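Lumamura – a word list for clothes and how we talk about them

Lumamura is a plain-text glossary of everyday clothing words, and I'm so happy it's finally out where other people can use it! Version 2 has 1,035 entries, from "armhole" to "zipper pull," each with a short definition and at least one sentence showing the word in use.

It started as my notes for a sewing class and got out of hand (in a good way). Ekkachai Wiriya rewrote most of the collar section, and it's now my favorite part of the whole thing.

What's inside

terms.csv – one entry per line: word, part of speech, definition, sample sentence
variants.csv – 99 regional spellings and nicknames
topics.txt – the 22 topic tags, such as sleeves, trim, fasteners and storage

Getting started

Open terms.csv in any spreadsheet program. Files are UTF-8 with commas between fields, and quotes around anything that has a comma of its own. A word can carry up to 2 topic tags, split by a semicolon.

Sample entry

trim, noun. A strip or edging in a different color or fabric, sewn along a neckline, cuff or hem. "She picked the shirt with the dark trim."
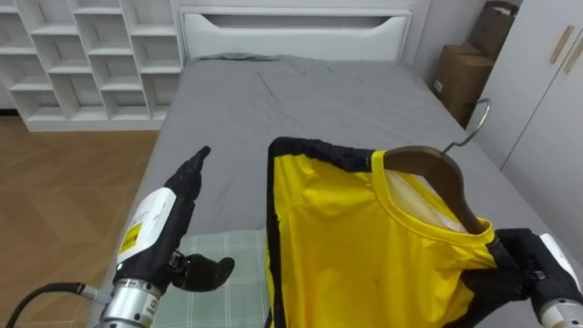
Trim: yellow shirt with black trim, on a brown wooden hanger.

Known gaps

Hats are thin, and shoes are barely there. Knitting words are coming next – I have a whole notebook of them! "Placket" still has two definitions that don't quite agree.

Fixes and new words are very welcome. Please add a sample sentence with each one.

Last updated Wed 15 August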